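Clothes on the Bed: A Morning of Closet Sorting with Lucie Grewal

2018-03-02 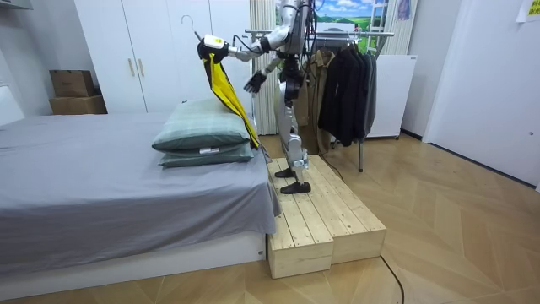

Where should you start when you sort out a closet?

With whatever hangs, and with the bed made. Hanging clothes are the easiest to judge because you can see the whole thing at once, and a made bed gives you a clean, flat place to lay them.

Those are the first two rules Lucie Grewal gives anyone who signs up for her closet classes at Lotisel, and she repeats them so often that her students say them back to her. She has been teaching people to sort, hang and fold since she left a coat shop in Clorley, and she loves it in a way that's hard to resist. I came with one notebook and went home and emptied my own closet before dinner!

"People pull everything out and throw it on a bare mattress with the sheets in a knot," she says. "Then they can't tell a sleeve from a pillowcase, they get tired, and at bedtime it all goes back in the way it came out. Make the bed first. Pull the sheet smooth. It takes you 2 minutes."

She is particular about the sheet, too. Plain is best, and a middle gray is her favorite, as dark things and pale things both show up against it. Her own is a busy floral at home (a gift from her aunt, and she won't hear a word against it), so she spreads a gray one over the top when she works.

And the pillows?

"Stack them! One on the other, off to the edge. They make a little shelf. If I have a blouse I can't decide about, I lean it there and leave it for a while. By the time I've done the rest I usually know."

Grewal learned the trade from Wim Timmermans, who ran the stockroom at the coat shop and could tell which hanger a jacket had spent the winter on by looking at its shoulders. She still uses his habit of keeping one hand for the hook and one for the cloth. You lift by the hook, turn the garment so the back faces you, then turn it again. Back first, always, for the reason that most of us only ever look at the front.

I asked her about hangers, expecting a speech against the thin wire kind, and got a much friendlier answer.

"Wire is fine for a lot of things. A light shirt, a cotton dress you wear every week. It takes up no room at all. I wouldn't put a winter coat on it, or a sweater, ever. A sweater wants to be folded. But people come to me feeling guilty about their wire hangers, and I tell them to keep the straight ones and use them."

For heavier clothes she likes a broad wooden hanger with a rounded end, and she buys them secondhand from a man named Benoît Gilbert, who clears out old hotels. Her last lot came to 40, all from the same place, some with the room number still inked on the neck.

Color is where she really gets going. Bright clothes, she thinks, are treated unfairly. They get bought in a good mood, worn once and pushed to the far end of the rail.

"Yellow especially. Everyone owns one yellow thing and everyone is a bit scared of it. So I say bring it out first. Put it on the bed where you can see it, next to your pillows, next to your gray and your green, and look at it with company. It looks so much better than it did squashed between two black coats!"

She hangs her own rail with the bright pieces in the middle, at eye level as you open the door — her friend Clotilde Delaunay, who shares the teaching in May when the classes fill up, does it strictly by length and thinks the color system is nonsense. They have argued about it through 3 house moves. Both closets are lovely. I've seen them.

We talked about height as well. Many older bedrooms have a deep bed and a high rail, and reaching across the one to get to the other is how backs get hurt. Grewal wants people to stand on something low and wide with both feet flat on it. She has no patience with chairs.

"A chair wobbles and it's too high. You want a step, a good broad one, and you want it right up against where you're working. Then you can take your time and you don't drop things."

Dorian Guérin, who took the class last spring and now keeps the sewing table at Lotisel, told me he had put off his closet for years. What helped was being told to stop after one rail. "She sent me home," he said. "I wanted to do the drawers and she said no, drawers are another day."

Grewal laughed when I read that back to her. Drawers really are another day, she says, and shoes are a day after that, with newspaper down on the floor and the window open.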